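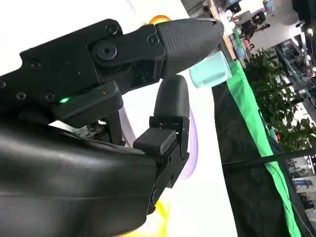 Chapter 6
Friction, or Why You Are Still in Your Chair

Friction has had bad press ever since the town of Flunbridge greased its church steps for a bet and lost 3 aldermen. Engineers blame it for worn bearings and wasted fuel, then drive home on tires that depend on it. A smooth surface slides; a rough one argues. Hence the tread on your boots. In this chapter we push a crate weighing 300 newtons across Rowena Buenaventura's warehouse floor — she has agreed to this — and ask how hard we must push before it moves. Keep your notes on forces from Chapter 3 handy.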